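Thread on drawing a floor grid in one-point perspective by hand. It's the part of the Metham evening course that people skip, and then their tile floors look like they're sliding downhill.

Start with the horizon line. It sits at the eye height of the viewer and it doesn't move for the rest of the drawing. Put the central vanishing point on it. Everything that runs straight away from you goes to that point.

The mistake comes with the lines that run left to right. People place the first two by eye, then shrink each following gap by whatever feels right. A constant step is wrong. A constant ratio is also wrong, though it's harder to spot.

What the geometry says: widths shrink with distance, depth gaps shrink with the square of distance. Twice as far away, a tile looks half as wide and close to a quarter as deep. You can't hold that in your head for a whole floor, so use a diagonal.

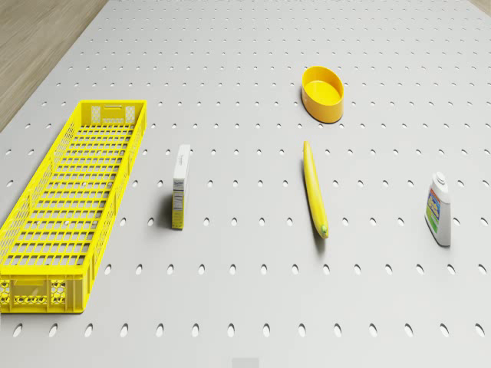

Jarmila Kolář: Does the diagonal still work if the tiles are rectangles? Mine are long planks laid across the hall, and the distance point gives me squares every time.

Yes, with one extra step, coming up. For squares first: mark the tile widths along the front edge and run each mark to the vanishing point. Then draw one line from the front corner to the distance point. Wherever it crosses a receding line, draw a horizontal. Those are the rows.

The distance point is on the horizon, to the side of the vanishing point, exactly as far off as the viewer's eye is from the paper. I use 18 inches. At that distance a drawing held in the hand looks right without anyone thinking about it.

For Jarmila's planks: the diagonal of a square goes to the distance point, the diagonal of a rectangle doesn't. Scale it. If the tile is twice as deep as it is wide, its diagonal goes to a point half as far out. If it's half as deep as wide, the point is twice as far out. For long planks laid across the view that point ends up off the desk, so group enough planks to make a square, place the squares, and subdivide.

To subdivide: draw both diagonals of the square. They cross at its perspective center. A horizontal through the crossing splits it into two equal depths. Repeat on each half. This only gives halves, quarters and so on. For thirds, mark equal divisions on the front edge, run them to the vanishing point, and take the crossings with one diagonal.

Paper width matters more than the books say. With 18 inches on either side of the vanishing point, both distance points fit on a 44-inch roll with room for tape. I buy the Dulex roll, the plain one. The coated one smears under a straightedge.

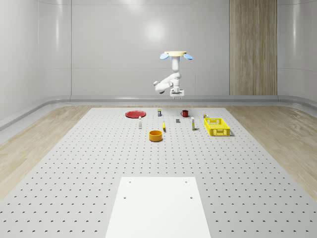
Error builds up toward the horizon. A pencil line has the same thickness everywhere on the sheet, but the real depth it covers grows as you go back, so a slip that is harmless in the front row can swallow a whole tile near the back. The render has its objects strung out across the far half of the tabletop, and that's the half I would plot twice, once from each distance point. If the two sets of horizontals disagree, a point has moved.

Keep the front edge low on the sheet and the widths generous. Hard pencil, sharpened for each row. I use a Clurkitz 4H and wipe the point between lines.

Next, distortion at the sides. A perspective drawing is correct from one eye position only. Move the eye and the outer parts stretch. The usual limit is a cone of 30 degrees to each side of the center line. With the eye at 18 inches, anything within 9 inches of the vanishing point is safely inside that.

Past the limit the construction still works, it just looks bad. Square tiles in the front corners turn into long spikes. The fix is a longer viewing distance. Moving the vanishing point does nothing except shift the problem to the other side.

Enlarging: if you put the drawing through a copier at 133 percent, the correct viewing distance goes up by the same factor. People forget this and then wonder why the copy looks flatter than the original when they hold it at the same distance.

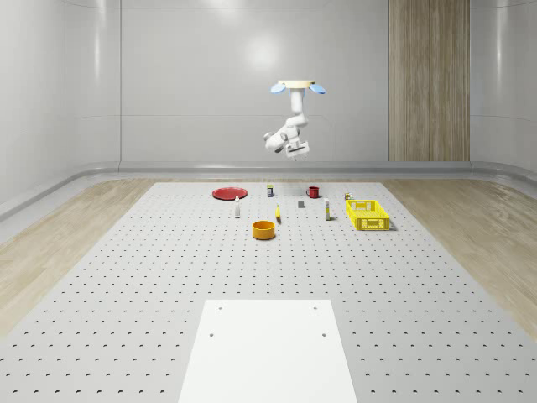

White plate on a light gray pegboard platform.

Circles. A circle lying flat on the floor, entirely in front of you, draws as a true ellipse. The center of the circle is not the center of the ellipse. It sits a little farther back, toward the horizon. If you put the ellipse template on the circle's center point, every circle comes out misplaced and the rows drift.

Method: draw the square around the circle, then the diagonals. The circle touches the square at the middle of each side, and you find those middles from the crossing of the diagonals. Fit the ellipse to those four points. Small circles can be done with a template. For anything wider than your thumb I plot the points on the diagonals too.

Circles off to one side have tilted ellipses. Templates have a straight axis marked on them and everyone lines it up with the horizon. Don't. Fit to the points and let the axis fall where it falls.

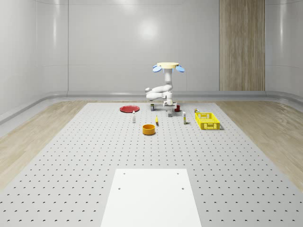

Last topic, working backward. Given a finished view, you can recover the vanishing point by extending any two lines that are parallel in the real room and run away from the viewer. Choose a pair far apart, so that they meet at a wide angle and the crossing is easy to read. On this one I'd take the left and right edges of the platform, which narrow toward the rear wall, and leave the single rows of holes alone because they get too dense at the back to follow with a ruler. The white board in the foreground gives a second pair, but only if it was laid square to the platform.

Once you have the vanishing point, the horizon is the level line through it, provided the view wasn't tilted. Check the verticals. If the upright edges of the room lean in or out, there's a third vanishing point and the one-point setup doesn't apply.

If it is one-point and you know some shape on the floor is square, extend its diagonal to the horizon and measure back to the vanishing point. That gives the viewing distance for that print size.

Jarmila asked about stairs in the same message. The Gunn handbook has a clean treatment using a vertical measuring line at the front corner. I'll redraw it for planks and stairs together and post that in September.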